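We use cookies to remember your sign-in and list settings. Accept | Manage choices

Mailing Lists > Sewing Machine Menders > Archive > Workbench and Storage

Re: what color is your bench?

2022-05-25, by Ilango Menon

Hi all,

I've been meaning to answer this one for ages and then the garage flooded (only a bit, the machines were all up off the floor, thank you for the kind notes) and it slipped away from me. Short answer: yellow. Long answer follows, go get a coffee.

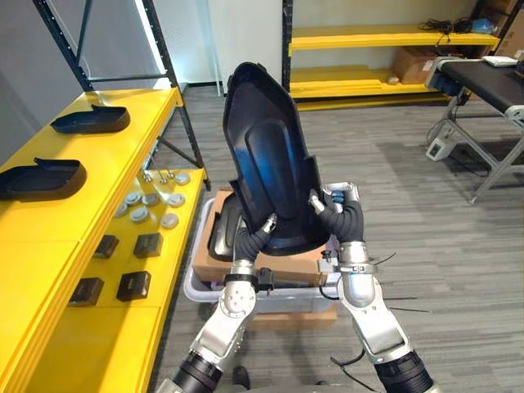
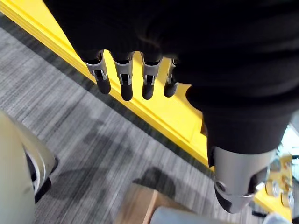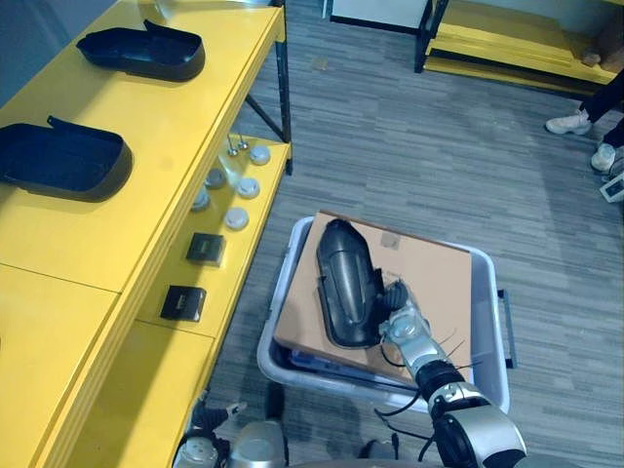
First: black plastic shell. Last: yellow table with small parts on the lower shelf.

In November, bobbinbox wrote:

> I'm finally building a proper bench for the machines after years of
> taking over the kitchen table. The frame is done. Now I'm stuck on
> the top, of all things. My brother-in-law says leave it bare wood
> and oil it. The fellow at the hardware store says gray. I keep
> reading that white is best because you can see what you drop.
>
> My trouble is tiny screws. I lost the needle clamp screw from my
> mother's Ortner last month and found it two weeks later in the cuff
> of my pants. Eyes are not what they were. So what do you all have
> on top, and if you had to do it again would you pick the same?
>
> Second question, do you keep your parts up top with you while you
> work or somewhere else? I run out of room every single time.

Right, so. I have had three bench tops in three different colors, and I have opinions.

The first was bare wood with oil on it, same as your brother-in-law wants. It looked lovely for one winter. Then I took apart a machine that had been fed the wrong oil since before I was born and the whole mess went straight into the grain. You can't wipe it off, it just sits there and gets on every piece of fabric you test with afterward. Also, a brass screw on oiled wood is invisible. I mean completely invisible. I once patted all over that bench with my flat hand like I was looking for my glasses.

The second was white, the shiny kind. I really wanted to like it! And yes, you can see dark things on it just fine. But my lamp is right over the bench and the glare coming back up gave me a headache every evening, and bright steel parts went missing in the shine. Springs were the worst. A chrome take-up spring on glossy white with a lamp over it might as well be in another county.

So when we moved out to Cemarlow I went with yellow. Bright yellow, school bus sort of yellow, and I painted the lower shelf too while the can was open. My wife laughed at it and then asked for the same on her potting table. Steel shows up, brass shows up better than you would expect, and black parts jump right out at you. The black covers and the bed plates are easy, of course, you weren't going to lose those anyway, but black set screws are the ones I used to curse at.

About the paint. I used the Zikero floor enamel, the kind for porches. Four thin coats. I tried to get away with two and you could see every brush mark, so I sanded it back with 300 grit, wiped it down and did two more. Leave it alone for longer than the can says. I put a machine down on mine the next morning because I'm impatient, and there are still four little dents from the rubber feet. I have grown fond of them and they do tell me where to put the machine.

If you can find a satin finish get satin. Mine is a bit shinier than I would like, though nothing near as bad as the white. And if your top is going to be two panels butted together, fill the seam before you paint! I didn't, and I have fished more than one pin out of there with a magnet.

Now your second question, which I think is the better one.

For years I kept everything on top. Machine in the middle, parts wherever my hand happened to leave them, cup of tea right in the danger zone. What changed my mind was a Nanuvix 345 that came to me in a shopping bag. Those of you who have had one open know what I'm talking about. There are so many little collars and washers in the tension assembly and half of them look the same until you try to put them back in the wrong order. I had it all laid out beautifully on top of the bench, swung the head around to get at the back, and swept the lot onto the floor with the handwheel. Took me a whole evening to find them and I still think one of those washers came from a different machine.

So now only the machine and big stuff live on top. Covers, bases, trays, the things you need to grab with two hands. Small parts go on the lower shelf, in one line, in the order they came off. First part off goes at the far right, and I work my way left. When I put it back together I just start at the left end and walk back. No labels, no bags, no photos on the phone that I can't make out later. I know a lot of you love your egg cartons and muffin tins, and I've tried both, but I would always end up wondering if I had filled the tin in rows or in columns.

The line works if you keep two habits. Never move something in the line to "tidy up," and if you have to stop partway, put a bit of tape at the end you were working on. I stopped once for supper and a phone call, came back, and started reading the line from the wrong end. It was going together surprisingly well for 20 minutes.

One thing I'd do differently is the height of that lower shelf. Mine is too low. I built it to fit a storage box that I no longer own, and now I have to stoop every time I want a screw. If your frame is done but you haven't fixed the shelf yet, sit on whatever you sit on, let your arm hang, and put the shelf a hand's width above where your fingers end up. Leave it sticking out a little in front of the top too, if your knees allow. Mine don't stick out and everything at the back is in shadow. I have a cheap stick-on light under there now and it helps, when I remember to change the batteries.

Oh, and somebody asked (it was in the other thread, about cleaning covers) whether you should set glossy plastic covers face down. Please don't, not on paint, not on wood, not on anything hard. Fold a towel. One grain of grit and you have a scratch across the nice side forever. I stand mine up on edge on the towel while I wipe them, one hand holding and the other wiping, with just warm water and a drop of dish soap. Turn it to the light now and then and you'll see the streaks you missed. The recessed parts are where the old polish collects, a soft toothbrush gets most of that out. Skip the window cleaner. I clouded a perfectly good Ortner cover that way and it still bothers me.

For anybody in the Cemarlow area, I've got most of a can of the yellow left and you're welcome to it. It's enough for a small bench if you're careful – or a large one if you only do the part that shows. I also have a box of odd feet and bobbin cases that I'm not going to sort. Bring a bag.

bobbinbox, did you ever get the top on? It has been long enough that you may be sewing away on bare oiled wood by now, in which case I'm sorry and I hope your brother-in-law was right. If you went with gray I'd like to hear about it, I've never met anyone who has lived with gray for a whole winter. And I hope the needle clamp screw is back where it belongs.

Also still looking for a handwheel stop screw for the Nanuvix if anyone is parting one out. Happy to pay postage and throw in some bobbins.

All the best,
Ilango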